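3.2 Watching the title cards

I should say up front that I came to Lultow as a fan and only later as somebody with a research question. I'd seen it late one night on a scratchy transfer, loved it to bits, and then spent the better part of a year bothering archives about it. So when I claim in this section that the film's title cards do more work than people give them credit for, please keep in mind that I've watched it far more times than is healthy.

Lultow is a silent comedy, a short one, and it exists today in two versions. The Codby print runs 11 minutes and has lost most of its second reel. The Østergaard print runs 20 minutes and is as close to complete as we're likely to get. For years the Codby print was the only one anybody could see, and I think that explains a lot of the film's poor reputation. The plot barely holds together in it. A sign painter is hired by a hotel, he falls for the cook, and then all of a sudden he's on a roof with a goat. In the longer print the goat is introduced properly (and very funnily, I might add), and the roof makes perfect sense.

What interests me most, though, is the lettering. The painter can't spell, and the film lets his bad spelling leak out of the story and into the cards themselves. Early on the cards are clean. Once he gets the hotel job, letters start to go missing, or they slide down out of line, and by the time we reach the dinner scene a whole word has come apart and the audience has to put it back together. I went through both prints one shot at a time and logged every shot and every card. The Østergaard print has 318 shots including cards, and the Codby print has 228 if you leave out the modern restoration notices.
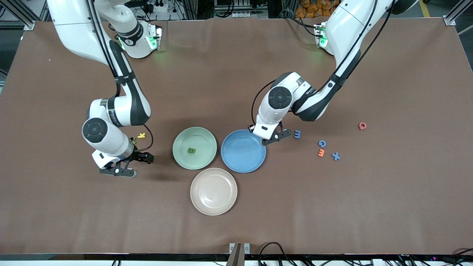
Figure 3

The dinner scene deserves a closer look, so let me slow down a bit. It opens on a hotel dining table seen from high up, an unusual angle for this director, who mostly kept the camera at chest height and left it there. The painter has been told to lay out a welcome message for the guests in cut-out letters, and of course the plates arrive before he's finished. From then on the message is whatever's left between the dishes. Anyone who wants a rough idea of the layout can look at Figure 3, with its three round plates close together near the middle of the table and the small foam letter pieces scattered around them, one of them yellow and readable as either a "k" or a "y". That sort of confusion between two letters is exactly what the gag runs on. The head waiter reads one word, the guests read another, and the card that follows sides with neither of them. I laughed out loud the first time, and I still do.

Now, is this really a different thing from the usual comic title card? I think so. Plenty of silent comedies put jokes in their cards, with puns and mock-solemn narration and so on, but the voice doing the joking normally stands outside the story and feels a bit superior to it. In Lultow the cards seem to have been made by the painter himself. When he's happy the spacing opens up. When he's sulking on the roof we get one card with a single lowercase word in the corner, held for what feels like forever – and the goat gets the next close-up.

I checked the same idea against Flumau, the only other surviving film from this company, and I have to report a mixed result. Flumau has lovely cards with hand-drawn borders, but they stay put and they're all spelled correctly. There is one exception near the end, where a border breaks open to let a drawn bird through. I'd love to call that a first try at the Lultow method, but we don't know which film was shot first, and the one trade notice I found only says that both were being shown in May. The dating problem comes up again in Section 4, along with the censorship cards, which were added by another hand and which I've left out of the totals given here.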